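Stasau Handheld Gripper Recordings: README and Data Card

Version 3, dated 21 June 2023
Kept by the Iltness office

Welcome, and thank you for taking the time to read this before opening the data. We know most people scroll straight to the folder listing (we do it too), but the greater part of this file is about the rules we record under, and the recordings make a good deal more sense once you know them. If you are joining us as an operator, please read the whole thing at least once before your first session.

What is in the release

Stasau is a set of 41 recording sessions made indoors with a pair of handheld grippers and a head camera. No robot arm was used. A person carries one gripper in each hand and does an ordinary office or household task, and the recording is meant for teaching a two-armed robot to do the same sort of thing later on. Sessions were made at two sites, Iltness and Tastham, and both follow the same written practice, which we call the Mohammadi sheet after the room where it was first pinned up.

Each session folder holds the head video, the gripper tracks, a short text log typed up by the operator, and a consent record number. The consent forms themselves are not in the release and never will be, so please don't write to ask for them.

Folder layout

head/ — video from the head camera, faces blurred
left/ and right/ — gripper position and opening over time
log.txt — the operator's own notes, spelling untouched
rules.txt — the copy of the Mohammadi sheet in force that day

That last file matters more than it looks. The sheet has been revised, and a session should be judged by the rules it was made under, so we put the right copy in every folder instead of asking people to guess.

The rules, more or less as they stand

People first. Anyone who may come into view is told before the operator starts, and anyone may ask for a session to be stopped or dropped, during it or afterward, with no explanation owed. We have dropped sessions for this and we would happily do so again. Faces are blurred before a file leaves the site, including the faces of people who signed and said they didn't mind.

Keep the grippers low when you walk. Tips point down and away from other people, and you pass behind a seated person if there is room to do so. If there isn't, say something and wait. A dropped take costs us very little, and a poke in the shoulder costs a good deal of goodwill!

Look at the floor. Before each session the operator walks the route without the grippers and notes cords, bags, chair bases and anything else a foot could find. Cords that can be moved are moved. Cords that have to stay are written in the log, with a word on where they run. This rule was added in February, and sessions older than that often have nothing in the log about the floor at all — please don't read the silence as meaning the floor was clear.

Don't tidy for the camera. We ask operators to leave the room as the people working in it left it, apart from anything unsafe. It is tempting to straighten chairs and wipe boards, and a robot trained on straightened chairs will be very surprised by a real office. Private writing is the exception. If there is something on a board or a page that its owner would not want shared, ask them, then cover it or take it away.

Keep the markers on the grippers visible when you can. The tracks depend on the patterned faces of the cubes, and a sleeve pulled over one of them is the most common reason a stretch of track goes missing. Roll your sleeves, and check the indicator light before you set off.

Three strikes, gently meant. If the same step goes wrong three times in a row, put the grippers down and rest. Tired wrists make poor recordings, and the operator is usually the last person to notice.

Whiteboard tasks

A fair share of the sessions take place at or near a rolling whiteboard, and the sheet has a short section for these. Lock the wheels if the stand has them. Leave markers lying in the tray however they happen to be lying, and log a marker that falls on the floor as a fall, even when you catch it on the second bounce. Paper held up with a magnet counts as part of the board unless the task is to move it. Old marks on the surface stay where they are and need no entry in the log.
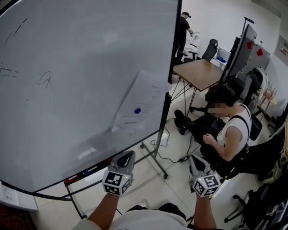
Does a bystander who has already signed a form need to be told again before each session?

Every time, please. A signature covers the use of the recording, while the spoken notice lets people choose where they want to be for the next few minutes, and those are two separate kindnesses. It takes one sentence and it goes in the log.

Known gaps

The Tastham sessions have fewer spoken notices in their logs than the Iltness ones. We believe the notices were given and not written down, but we can't show it, and the field is left blank in those folders so that you can decide for yourself what to do with them. Two sessions have no right gripper track. Their head video is complete, so we kept them in, with a line at the top of each log to warn you.

The rooms are ordinary ones with ordinary office furniture, and the set says little about kitchens, workshops or anything outdoors. Please don't use it to claim that a robot is safe near people. The rules above protect the people present during a recording, and a machine moving under its own power needs a proper safety review of its own.

Using and passing on the data

Research and teaching use is welcome. If you share a part of the set, send rules.txt along with it, and keep the blurring as it is. Attempts to identify anyone in the recordings end your permission to use them. If a person withdraws, we publish the session number in withdrawn.txt, and we ask you to delete your copy within 3 weeks and to check that list whenever you start a new training run.

Corrections to the sheet are very welcome, especially from people who have carried a pair of these things for an afternoon and found a rule that makes no sense in practice. Put the session number in the subject line and tell us what you would have written.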